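Section 6. Setting up a tournament draw in Wekavus

Do this before you open the gate. Draw can't be edited once the first match is scored, only scrapped and redone.

1. Log in with the club account, not your player account. Go to Events, then New Event.

2. Pick the surface. Clay, hard, grass or indoor carpet. Clay adds extra time between matches for sweeping and lining.

3. Set draw size. Max is 200 players per event. More than that, split into two events and link them under Series.

4. Import the entry list. CSV only, one player per row, surname first. Accented letters are fine if the file is saved as UTF-8 -- test with a name like Egilsson, Sólveig before you load the lot.

5. Enter seeds by hand. Wekavus will not guess them from ranking points, even if the points colum is filled in.

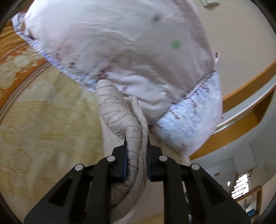 Photo: Valdemar Eskildsen

6. Press Make Draw. Wait for the green bar. Don't press twice -- you get two draws and the players get two emails.

7. Check byes. Top seeds should have them. If not, go back to step 5.

NOTE: Ranking points for the winner default to 1000. Change under Points if your event is smaller. Most are.

NOTE: Doubles uses the same steps, but pairs must be entered as one row with a slash. Mixed is the same.

CAUTION: Late withdrawals. Use Replace Player, never Delete. Delete shifts every line under it and teh court schedule goes with it.

CAUTION: Scoreboard link (Steritz boards only). Turn the board on first, then Wekavus. Pairing code is 981 unless your club changed it. Older Gunitz boards need the cable, no wireless.

8. Print the draw sheet, landscape. Pin one up by the desk.

Rain delays and moving matches between courts -- see next section.

Last updated 8 Jun 2019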